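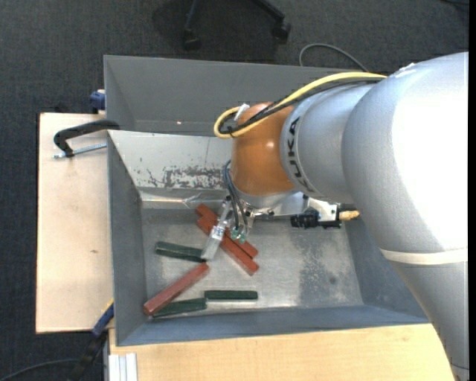
Should blocks of different colors be kept in the same bin?
They may share a bin as long as they belong to the same size group. Color is recorded on the loan slip and does not decide where a block is stored.

The question has come up often enough since the spring return period that the Tessier Materials Library is setting out its storage practice in full. The practice applies to all long blocks in the Zullska collection, in both the reddish-brown and the dark green, and to every department and partner school that borrows them.

Background

The Zullska blocks came to the library in two deliveries and were cataloged separately. The reddish-brown blocks were entered first and the dark green ones were added the following year, and for a time each color had its own shelves. The arrangement suited the catalog but did not suit borrowers, most of whom request both colors together for layout and sequencing work. Staff were filling one request from two aisles, and returns were frequently put back in the wrong one.

In May the library completed a full check of the collection. The catalog listed 998 long blocks in all. Of these, 746 were on the shelves and in good condition. The remainder were on loan, set aside for cleaning, or awaiting a decision on replacement. Following the check, the two color groups were merged on the shelves and the catalog was changed to match.

Bins

Long blocks are now kept in open grey metal bins. The cardboard cartons in which they were delivered have been withdrawn, and borrowers who still hold cartons are asked to recycle them locally. A bin should hold a single layer. Blocks laid on top of one another are difficult to check without unpacking, and the ones underneath tend to be missed when a loan is closed.

There is no requirement to line the blocks up. Several borrowers have taken care to return them in neat parallel rows, and the library appreciates the thought, but rows shift as soon as the bin is carried and the time is better spent on checking the loan slip. Blocks lying at an angle to one another are entirely acceptable. What matters is that each block rests flat on the floor of the bin and that no end stands up against the side wall.

Bins should not be lined with paper, foam or cloth. Linings hold dust and hide small chips that have come away from a block, and those chips should be seen and reported.

Cleaning

Blocks should be wiped with a dry cloth before they are returned. If marks remain, a cloth lightly dampened with plain water may be used, after which the block must be left to dry on an open surface. Solvent cleaners and abrasive pads are not permitted on either color. Trials carried out by the library on withdrawn stock showed that the dark green surface turned dull under a pad, and the result could not be reversed.

The bins may be cleaned with the general-purpose product supplied under the Cidex contract. They should be emptied first – a step that was left out in a number of cases last term.

Labels

Adhesive labels must not be applied to the blocks themselves. The label belongs on the outside of the bin, on a short side, and should show the size group, the loan number and the name of the borrowing department. Colors are written on the loan slip only. Departments that use the Trasis booking system can print both documents from the same page; all others should use the blank forms available at the loans desk.

Loans and returns

The standard loan period for long blocks remains 4 weeks. One renewal is allowed, provided no other department has placed a request. Up to 5 bins may be held by a single department at one time. Larger requests are considered on application and are normally granted outside the assessment period.

On return, the bin is checked against the slip at the desk. Borrowers are welcome to remain while this is done but are not obliged to. Where the contents do not match, the loan stays open and the department receives a written note. Most differences are settled within days, usually when a block is found in a neighboring bin or still in use in a classroom.

Damaged blocks should be returned with the rest of the loan and never discarded. A block with a chipped corner can often be kept in service for general work. Cracked blocks are withdrawn in every case. Please wrap a cracked block separately and write "withdraw" on the slip – the desk will do the rest.

Departments holding loans that began under the earlier arrangement may return both colors together. No new paperwork is needed, and old slips will be accepted until the current stock of forms has been used up.

Tessier Materials Library, Loans and Collections
22 Jul 2022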